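# « Un bol, ça doit pouvoir se poser n'importe où »

J'ai passé une matinée entière à parler de vaisselle en plastique, et j'en suis ressortie avec l'envie de vider tous mes placards. Mon interlocutrice préfère qu'on ne donne pas son nom (« mets juste la dame des bols, mes clients comprendront »), alors ce sera la dame des bols. Elle tient Cotico, une petite boutique de vaisselle de pique-nique et de goûter, et elle loue aussi des assortiments pour les fêtes, les écoles, les mariages à la campagne. À son catalogue : 806 références, du coquetier au saladier, et presque rien de blanc.

On s'est installées dans l'arrière-boutique avec du café trop fort. Première question, forcément : pourquoi la couleur, toujours la couleur ?

« Parce que je m'ennuie avec le reste ! Ma mère avait un service crème, avec un filet doré, qu'on sortait deux fois par an et qu'on lavait en retenant sa respiration. Moi, j'ai appris à aimer manger dans les bols du camping, les orange, les verts, ceux qu'on empilait n'importe comment dans la caisse. Je crois que tout est parti de là. »

Elle parle vite, elle se relève sans arrêt pour aller chercher un exemple. Et elle a une théorie sur les fonds : la vaisselle vive se présente sur du vert foncé, jamais sur du bois clair, jamais sur du blanc. Elle a essayé le gris un été, chez Kleinschmidt, au salon de juin, et elle en garde un souvenir de cantine.

« Sur le vert, le rose devient presque insolent. Et l'orange, je ne t'en parle même pas. Le bleu, lui, se calme un peu. »

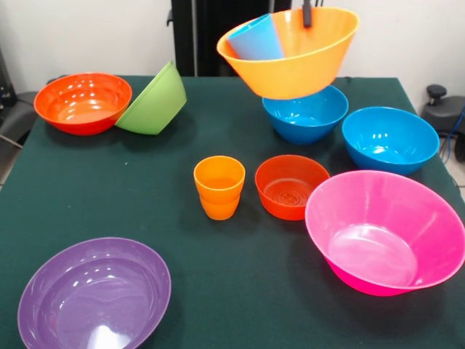
*Photo : Cotico*

Je lui demande si elle compose ses tables à l'avance, avec un plan, des croquis. Elle éclate de rire.

« Jamais de la vie. Je sors tout, je pose, je penche un bol contre un autre, je regarde. S'il y a un gobelet qui traîne, je le mets dans un saladier et puis voilà. Les gens croient qu'il faut aligner. Mais une table où tout est droit, on n'ose pas y toucher ! J'aime bien le bol vert appuyé contre le rouge, comme quelqu'un qui s'accoude. »

Il y a quand même des règles, je finis par les lui arracher. Le plus grand bol se met devant, sur un côté. Les deux rouges ne se touchent pas. Les bleus non plus, en principe, sauf quand l'un sert de socle à autre chose. Et les gobelets orange restent emboîtés jusqu'au dernier moment, parce que séparés, dit-elle, « ils font tout de suite verre à brosse à dents ».

On en vient à la question qui m'intéressait le plus, je l'avoue : l'empilage. Chez moi c'est la catastrophe, j'ouvre le placard et je reçois un saladier sur le pied. Elle me regarde avec une vraie pitié.

« Tu ranges par taille, je parie ? Tout le monde range par taille. Moi je range par usage. Le bol dont tu te sers le matin, il est en haut, même s'il est plus large que celui du dessous, tant pis. Une pile, c'est fait pour être défaite tous les jours. » 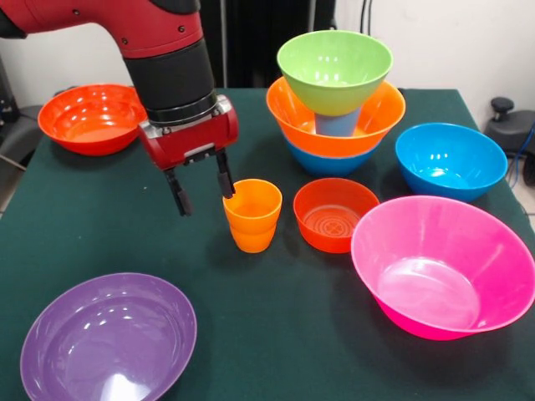

Et d'ajouter que les piles bancales ont leur charme, mais seulement sur une table. Dans un placard, elle ne met jamais un gobelet debout entre deux bols. « C'est joli, ça fait pièce montée, ça amuse les enfants. Mais ça prend toute la hauteur de l'étagère et au premier tiroir qui claque, tu ramasses. » Elle me conseille de garder les gobelets ensemble, l'un dans l'autre, et de laisser un doigt de vide au-dessus de chaque pile pour pouvoir soulever sans racler. (Je l'ai fait le soir même. Mon pied vous remercie, madame.)

Ses assortiments de location partent dans des caisses de 205 pièces, avec un torchon tous les quelques étages contre les rayures. Le plastique brillant marque vite, c'est son grand défaut, et elle ne le cache pas aux clients. Éponge douce, pas de poudre, pas de côté vert de l'éponge même pour la sauce tomate. Et la sauce tomate, alors ?

« Du bicarbonate, un peu de soleil sur le rebord de la fenêtre, et de la patience. Sinon tu achètes un bol orange, et tu n'y penses plus ! »

Elle a bien failli arrêter, pourtant. Quand Urkislow, son ancien fournisseur, a cessé de faire les petits bols à anneaux concentriques dans le fond, elle a racheté ce qui restait : 3 000 pièces, stockées dans le garage, dans la chambre d'amis, sous l'escalier. Depuis, elle travaille surtout avec Flullurley, dont elle aime les roses et beaucoup moins les verts.

« Les anneaux dans le fond, les gens ne les remarquent pas en boutique. Et puis ils reviennent me dire que leur petit finit sa soupe pour les voir. Je te jure, on me l'a dit plusieurs fois. Alors je garde mon stock, je le vends au compte-gouttes. »

Avant que je parte, elle refait la table pour une cliente qui doit passer choisir ses couleurs. Un saladier penché, un bol calé derrière, un autre tout seul de son côté, « pour qu'on respire ». Elle recule de trois pas, revient, tire sur la nappe.
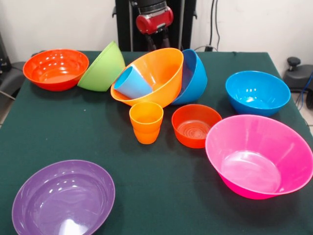
*Propos recueillis par la rédaction, 2024-04-02*

Dernière chose, je lui ai demandé ce qu'elle utilisait chez elle, au quotidien, persuadée qu'elle allait me sortir une collection délirante. Deux bols roses, des grands, et une poignée de gobelets bleu clair. Le reste est à la boutique.

« J'y mets tout dans le rose. La salade, les clés, la pâte à crêpes, le courrier. Quand j'ai du monde, je vide les clés et je rince. »

La boutique reprend ses locations d'été en juin, et il vaut mieux réserver tôt pour les grands assortiments, surtout si vous voulez du rose : il part en premier et elle refuse de prêter les siens.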